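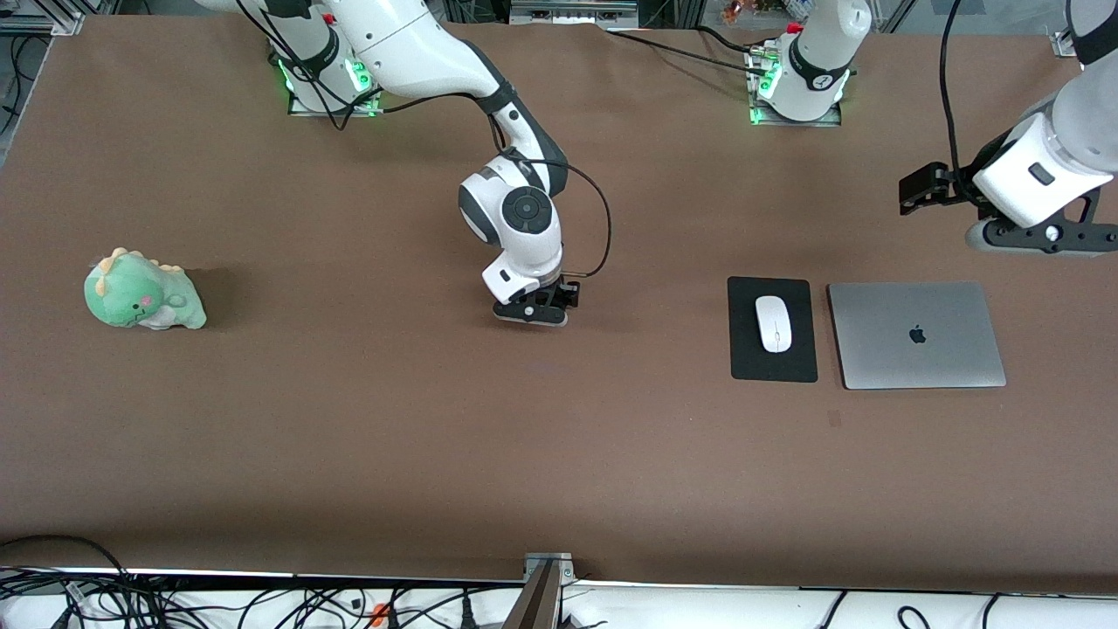
Good morning, and thank you for giving up part of a Sunday for this. I'm Ona Kalniņš, and I look after bench practice for the two-arm cells at Wedivex. (Wait for the stragglers, the coffee line is long.)

I'd like to talk about house rules, the plain kind you tape up next to a bench. We started with a binder from our Stoltton site that had grown to 501 lines, and bless whoever typed it, but people were skipping straight to the back page. We cut it to 40 last July and I've been happier ever since!

First one: park before you reach. Grippers closed, both arms still, then your hands go in. A green ring on the base tells you about that arm's state and nothing whatsoever about your colleague at the keyboard – so say "hands in" out loud, even if you feel silly. I still feel silly.

Second: lay out the objects before you start, and leave a clear patch in the middle. Our usual set is a plush dinosaur, a mouse on its pad and a closed laptop. Soft things and hard things want different grip limits, so write down which limits you loaded. The laptop lid stays shut for the whole session, please.

Third, and I will go on a bit here: cables. Look at the ones along the front rail and you'll know why I care. Ours tangle too. Trace the cord at the wrist through the full reach before the first run, and keep anything loose off the tabletop.

(Pause. Ask who has snagged one. Hands will go up.)

Smooth the cover, check the clamps, sign the Guvby sheet. Two signatures, one from each operator.

Then over to the Eglītis team for questions on stop buttons.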